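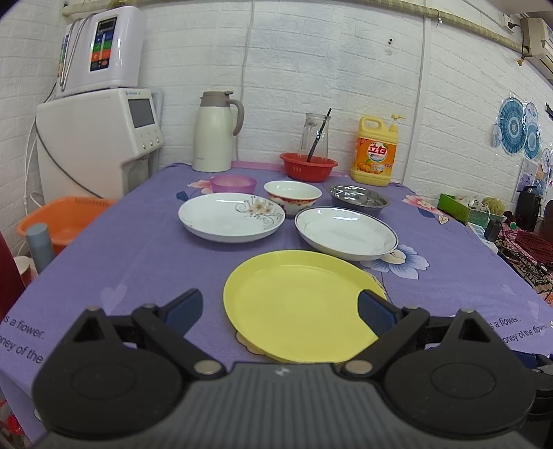

Joltar: A Hand-Held Gripper for Picking Up Dishes
Project report, second term

1. Why we did this

Our team wanted to build a robot arm. Our budget wanted us to build a gripper with a person attached to the other end. We called it Joltar, after its first motion test, and set it a modest goal: lift a plate off a table and put it down somewhere else.

2. The build

The body and jaws were made at Munuro, the shared workshop near campus, where we booked the bench for 8 evenings and used most of them looking for the right screwdriver. Each jaw has two dark blue finger pads. The jaws angle inward, which helps with rims and does nothing at all for our alignment problems. Version 1 closed on one side only. We learned a lot from it, mainly about springs.

3. Testing

Trials were done at home, on a table with a flowered cloth and a mix of plates and bowls in plastic, porcelain and steel. We made 276 attempts over 5 sessions and logged each one as held, slipped or dropped. Plates with a raised rim were easiest. The flat paper plate bent and was scored as slipped after a long argument. Shallow dishes were worst, as the lower pad had nowhere to go.

4. Problems

Pad wear: replaced twice.
Left jaw lag: reduced, still there.
Breakages: 2, both porcelain, both paid for by the team.

5. Next steps

Thinner pads, a stiffer left pivot, and a motor if the department approves the form we sent in September. The parts list and trial log are in the appendix.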